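Stop putting things on the chair

Ten to eight in the evening, and I want to sit down. Can't. There is a jumper on the chair, two letters on the jumper and a charger on the letters. So I eat my toast standing up and write this instead, quickly, before I lose the mood.

My argument is simple enough. The desk chair is the worst shelf in the house and we should all stop using it as one. I include myself. I'm the worst offender I know.

Look at how it happens. You come in with something in your hand. The table is full. The cupboard means opening a door and probably moving something else first. The floor feels like giving up. And there in the middle of it all is a nice flat seat at exactly the height your hand hangs. Down it goes. One small thing. Just for now.

Just for now is three weeks in my flat. I found a birthday card under a towel in March, still unsigned, for a birthday in February.

People will say so what, it's a chair, move the stuff when you want to sit. And that is what I do. I pick the pile up and put it on the bed. At night I pick it up off the bed and put it back on the chair. The same jumper has made that trip so many times it ought to have a season ticket. Nothing gets put away, it only gets carried. I am doing the work of tidying every single day and getting none of the tidyness.

My neighbour Hae-won Ko disagrees with me completely. She says the chair is honest storage. You can see what's on it, so you deal with it, whereas a thing in a cupboard is gone for good. I see the point. I have a drawer I'm afraid of. But she also has a spare room, and a second chair, and I think it's easier to be relaxed about one seat when you own two.
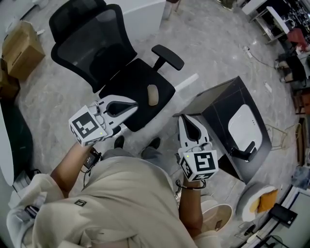
It's the small thing on the seat that does the damage. A big heap you notice and get cross with. One small thing you leave, and then it's company for the next one. I'd go as far as to say an empty seat with one object on it is already a full seat. You won't sit on it. You'll hover, look at it, go off and perch somewhere else.

And a good chair isn't cheap! Mine was 230 pounds, the most I've ever paid for furniture that wasn't a bed. Mesh back, headrest, the lot. I spent longer choosing it than I spent choosing the flat. For most of last winter it held laundry. Very well supported laundry, lovely posture.

The boxes are the same story, by the way. Cardboard against a wall. You keep the box in case the thing goes back, then the return date passes, then the box is part of the wall. Then a second box, because there's already one there. Bags too. But boxes at least were made to hold things, so I'll let them off for today.

What I want is a rule, and I've had one for a month now. Nothing goes on the seat unless it's a person. If my hands are full the stuff goes on the floor – in the way, where I'll trip over it. Sounds mad. Works better than anything else I've tried, as a thing on the floor annoys me within the hour and a thing on the chair never does.

In-ho Kong, who I used to share with, had a harsher version. Anything left on a seat overnight went in a bag by the front door, and you had to go and ask for it back. I hated it at the time. I lost a scarf for most of a spring. But we always had somewhere to sit in that place, all of us, even with friends round, and I can't say that of anywhere I've lived since.

Yes I know. Jumper, letters, charger. I broke the rule on Clostus Road tonight, in my own home, while planning to write about it. I was tired and it was there. One of the letters is a bill as well, so that should have been delt with.

Right. Toast finished. The jumper's going in the wash and I'm going to sit down.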